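Showing a robot what to do
From the Jitus household robotics wiki. Page last revised 30 June 2025.

Showing a robot a task, usually called teaching by demonstration (you'll also meet "learning from demonstration", "imitation learning" and, in older manuals, "lead-through programming"), means getting a robot to do a job by having a person take it through the job first. No one types in a list of positions. Somebody moves the arm, by holding it or by driving it from a distance, and the machine records what its joints, hands and cameras were doing all the while. I've been doing this for a good few years now, first in a factory and lately with household chores, so forgive me if the article leans towards the things I've bumped my own head on!

Background

The idea is older than most people expect. Paint-spraying robots were being led through their strokes by hand decades ago, and the robot simply played the same strokes back, exactly, for every part that came down the line. That works beautifully as long as every part hangs in the same place. Move the part by a thumb's width and you are painting the wall.

What changed is what we do with the recording. A modern set-up keeps many recordings of the same job, each a little different, and trains a program on the lot so that it can cope with a start it has never seen. The old playback method is still about, mind you, and for a fixed job I'd still choose it. It's cheap and you can understand it when it goes wrong.

Teaching by hand

In hand teaching (the textbooks say "kinaesthetic") you take hold of the arm and push it where you want it to go. The motors hold up the arm's own weight and otherwise give way to you. It feels a bit like dancing with somebody tall and very polite.

The good part is that you feel everything. If the gripper catches on a lip you know at once, through your own wrist. The bad part is that you're standing there. Your sleeve is in the camera's view, your shoulder blocks the light, and the program may learn that a chequered cuff is an important part of tidying up. I have lost a whole afternoon of recordings to a cuff. Two arms at once are harder still, as one person has to steer a limb with each hand, and I've never got a decent fold out of a towel that way.

The small Mustex bench arms are lovely for this kind of work. They're light, they stop where you leave them, and a beginner gets usable recordings on the first day.

Teaching by remote control

The other way is to drive the robot from somewhere else – across the room, generally, though it can be another building. There are several ways of doing it:

Leader and follower arms. You move a small copy of the arm and the real one does the same. This is my favourite for fiddly work.

Hand controllers and a headset. You see through the robot's cameras and your own hands set where its hands go. Good for big, whole-body jobs.

Gloves. Needed if you care about single fingers. They take ages to set up properly and they get horribly warm.

Gamepad or 3D mouse. Slow, and it makes stiff, square movements, but everybody already knows how to hold one.

Remote driving keeps you out of the pictures, which is a huge help. What you give up is touch. Unless the rig pushes back at you, you're judging grip by eye alone, and new drivers nearly always squeeze too hard. They also tend to forget about the elbow. You look at the gripper, the gripper is what matters, and meanwhile the rest of the arm is somewhere behind it and much wider than you remember.

Delay matters too. A short lag you get used to. A lag that keeps changing you never do, and the recordings come out jerky, full of little stops where the driver was waiting to see what had happened.

Tidying as a test job

Household tidying has become a popular thing to teach, and I think rightly. The objects are cheap, they're safe to drop, and it's easy to tell whether a job is finished. At our workshop in Cârstea we began with cups, went on to books and since April have mostly done footwear on open shelving. The Zistov collection, as we call it, holds 3,108 recordings at present, of which 2,000 are used for training and the rest are kept back or still waiting to be checked.

Shoes are more interesting than they sound. They come in twos, so the robot has to deal with a pair and a direction as well as a place. A slide slipper is open at the front and smooth along the side, and where you choose to take hold of it decides what you can do next.
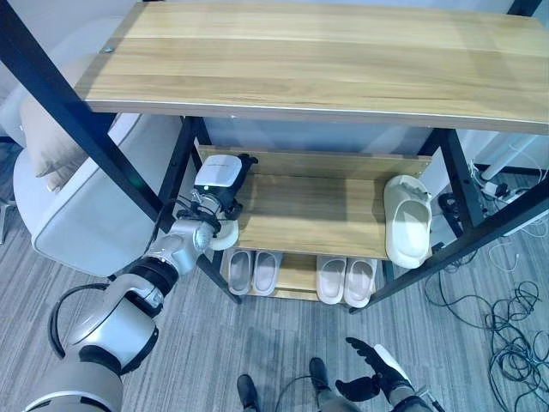 My own habit is to go for the heel and to come at it low, with the wrist already turned the way it will need to be when I let go. Turning afterwards is where things get knocked. Shelf units with corner posts make you plan the whole reach before you begin, and I'd tell any new driver to practise getting the arm in and out between the posts a few times with the gripper empty. Watch the forearm while you do it. Once that feels dull, start recording.

What makes a good demonstration

Steady speed, mostly. Fast and slow both train well enough, but a mixture doesn't. I ask drivers to keep each recording of the slipper job near 15 seconds and to begin again if they dither.

Variety comes next. Shift the shelf, swap the pair, start with a slipper facing the wrong way. We change something after every 8 recordings, and it's a nuisance, and it's worth it. Keep a few recoveries as well (a slip, a pause, a second try), so that the robot has seen what to do after a fumble. People love to delete those out of pride – please don't.

Drivers should agree on one way of doing the job, too. If I take the left slipper first and you take the right, the program can end up hovering between the two, and there's nothing sillier to watch.

Limits

A taught robot knows what it was shown and a little way round the edges. Change the height of a shelf and it may manage; change the kind of shoe to something with laces and it very likely won't. It also picks up the driver's bad habits quite faithfully. Mine used to pause over every shelf edge, precisely as I do.

The cost is mostly people's time. Driving is tiring, more so with a headset on, and the recordings made just before lunch are always the ones we throw out.

See also: leader arm; gripper; playback robot; headset driving; checking and labelling recordings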